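Visit to the Tarkmont lab in June

I went to the open afternoon at Tarkmont with a small group from our software association. I write control code for packaging machines, so my interest was mostly in what happens between the camera and the motors. The visit started at two o'clock and we left after five, later than the plan said.

First we had coffee and a talk by Baiba Baranauskienė. She explained how their planner, called Prikico, is divided. One process looks at the depth data and proposes places to grasp. A second one checks if the arm can reach them without hitting the table or its own cable. The third sends the motion to the arm and watches the forces. These three talk only by messages, and every message is saved. I liked this very much, because in my company we still search for errors by reading printed lines on the screen.

She was also open about the problems. Cloth is difficult for them. A box has a pose, and you can write it with six numbers, but a towel has no such thing. Their older version tried to fit a full mesh to the cloth and it was too slow. The present version only looks for folds and edges, gives each a score, and tries the best one. If the force on the fingers is not what was expected, the system goes back to the list and takes the next candidate.

The data set for this has 2,367 grasp attempts, and 848 of them are marked by hand with the reason of failure. The most common reason was "fingers too high" — a calibration error between camera and arm, not a learning problem. They now repeat the calibration every morning. I asked how long one plan takes, and the answer was 275 milliseconds, with most of it spent on the collision check.

In the middle part we could look at the replay tool, Nistness. You choose a run, move a slider, and see the proposed grasps drawn over the point cloud. One person in our group found a run where the planner chose the table edge as a fold, and there was a good discussion about thresholds. The tool is made in the house and it still has no search function.

After this we went to the robots.

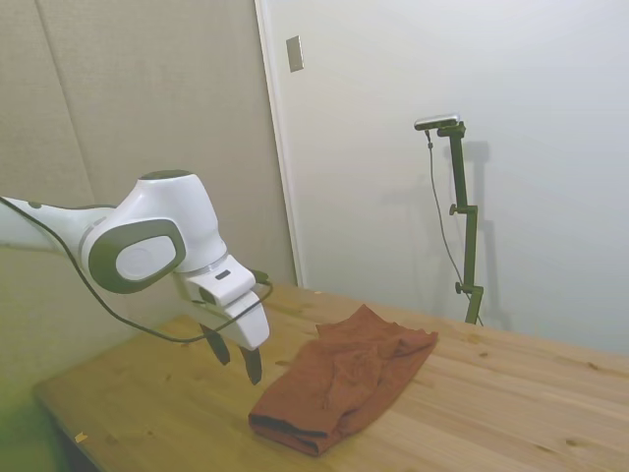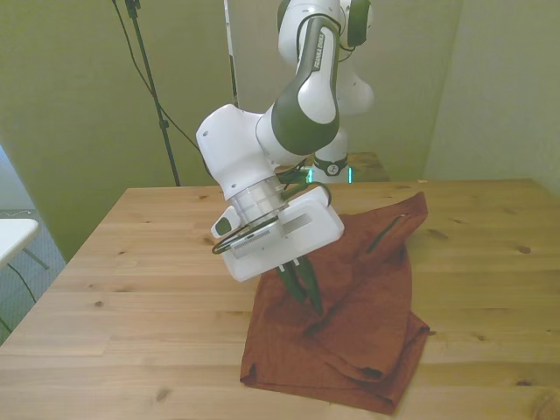

Grasp work with the brown cloth on the pine table.

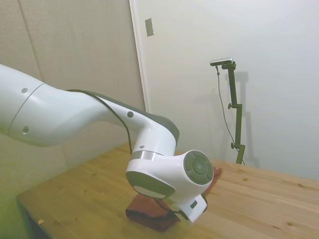 Sizwe Visser remarked on the way out that he would put the collision check on its own computer before touching anything else, and that the retry list should remember which folds had already failed in the same run.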